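Setting up collision margins for a kitchen scene in Sima

This tutorial covers the step most people skip after loading a robot into Sima: giving the planner sensible distances to keep from cabinets and appliances. It assumes you have the Prellimix planner plugin installed and one of the Zullthorpe kitchen layouts loaded.

1. Load the scene and run the planner once with default settings. The default margin is 75 mm on every object. In an open room that works fine. In a kitchen it usually fails with "no valid goal state".

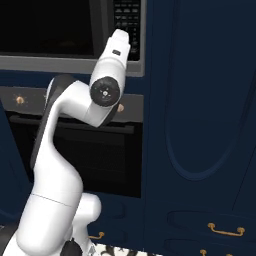
Margins in Prellimix are set per object group, so start by splitting the kitchen into groups. Put the cabinet fronts in one group and the appliances in another. Handles need a third group, as they stick out past the doors and drawers they belong to. Check the wrist as well as the gripper. With the wrist link up in front of the microwave buttons like this, a 75 mm margin on the appliance group can rule out the whole pose. Set appliances to 14 mm and leave the cabinets at 40 mm for now.

2. Save the groups to the scene file, then reload. Prellimix reads margins only at load time – editing them in the side panel does nothing until you do.

3. Run the planner again. On our machine a plan took around 9 seconds with the new groups. If yours takes much longer, check that the cabinet doors are using simplified meshes.

4. Add an exception for the object you want to grasp. The fingers have to be allowed to touch it, or the last part of the approach will be rejected. In the Landau config file, list the target under allow_contact and name both finger links. Do not list the whole arm.

5. Switch to the wrist camera view and step through the approach. Look for the target's edge in the gap between the fingers before you send the close command.

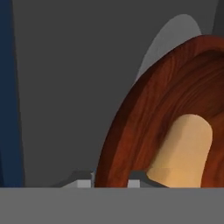

Wrist view, with the lower rim of the wooden object between the fingertips.

6. If the edge sits to one side, adjust the grasp offset and replan. Leave the margins alone at this stage.

Known issue: copying a scene drops the allow_contact list. Add it again by hand after each copy.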